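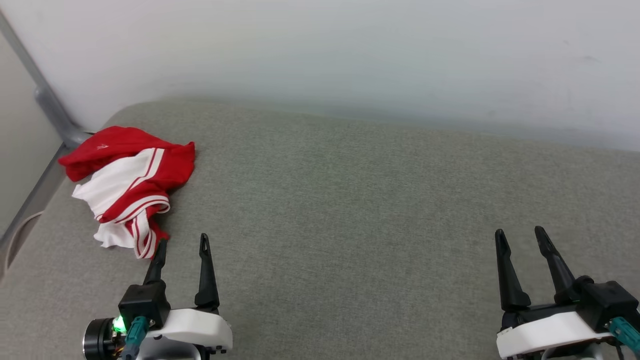
How often should a gray upholstered bench or sofa be cleaned?
Vacuum it every week and do a full wipe-down every couple of months. Spills get treated the same day.

Reading time: 5 min

Light woven fabric hides crumbs well and hides body oil badly. The spots that go dull first are the front edge and wherever people rest their hands.

Check the tag
Look under the cushion or on the underside of the seat. W means water-based cleaner is fine, S means solvent only, WS means either one, and X means vacuum only. If the tag is gone, test a damp white cloth on the back and let it dry overnight.

Weekly
Use the brush attachment and go with the weave, then across it. Do the seams last with the crevice tool. Set the suction low on older fabric — high suction pulls threads.

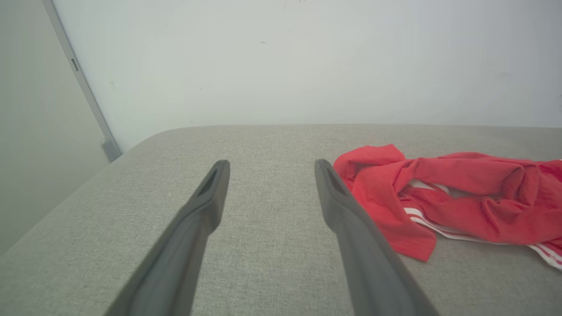 Light gray upholstery fabric.

Wipe-down for W and WS fabric
Mix a teaspoon of clear dish soap into two cups of lukewarm water. Whip it with a whisk and use only the foam. Work one section at a time with a soft brush, then go over it with a cloth wrung out in plain water. Keep the whole section evenly damp, or you will get a ring at the edge. Open a window. In August ours dried in an afternoon; in winter it takes until the next day.

Color transfer
New red or dark blue clothes can bleed onto pale fabric when damp. Dab with cold water and a white cloth, and stop when no more color lifts. Do not use bleach.

Smells
Sift baking soda over the seat, leave it an hour, vacuum twice.

Related
Getting candle wax out of a tablecloth
Washing cushion covers without shrinking them
5 uses for an old toothbrush
How to patch a small hole in a white wall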